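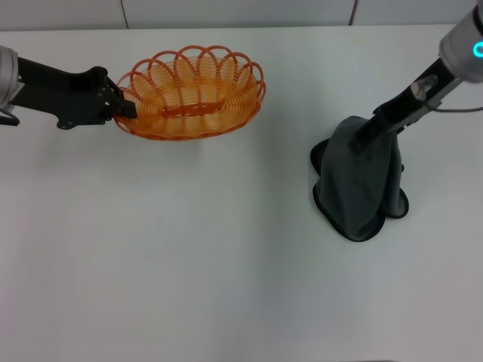 Chapter 5
Keeping a Small Charity's Promises

I run a very small charity, and I'd like to start this chapter with the worst letter I ever wrote. It was November, we'd just had a lovely cheque from a family who had met our founder on holiday, and I wrote back to say that their money would pay for a new kitchen at the Tukadel primary school. Lovely letter! I even drew a little saucepan at the bottom.

The cheque was for £2000. The kitchen, when Liliana Villa finally got me a proper quote from the builder, came to £3879 (and that was before anyone had mentioned a door). So I'd promised a whole kitchen to a school, and to a family, on the strength of half a kitchen's worth of money.

I tell this story early on because most books on giving start with how to ask. You'll get plenty of that in Chapter 6. First I want you to think about what you say once somebody has said yes, when you're pleased and grateful and your pen is running ahead of you.

What should I have written? Something duller, I'm afraid. "Your gift will go towards a kitchen, and we'll write again when we know the full cost." The family would have been perfectly happy with that, and the head teacher wouldn't have told the parents.

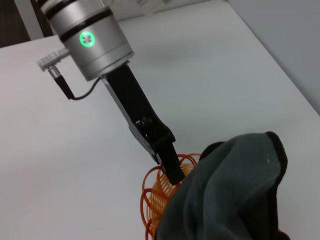
Nana Sowah read a draft of this chapter and wrote in the margin that I was letting myself off lightly. Her view is that the school should have been asked whether it wanted a kitchen in the first place, and that a careful letter about the wrong gift is still a letter about the wrong gift. She's right, and I've moved her point up into the first exercise.

Before you read on, dig out the last thank-you letter your own group sent. Underline every sentence with "will" in it. Then ask the people at the other end which of those things they had asked for, and keep their answers handy, as we'll be using them in the next section.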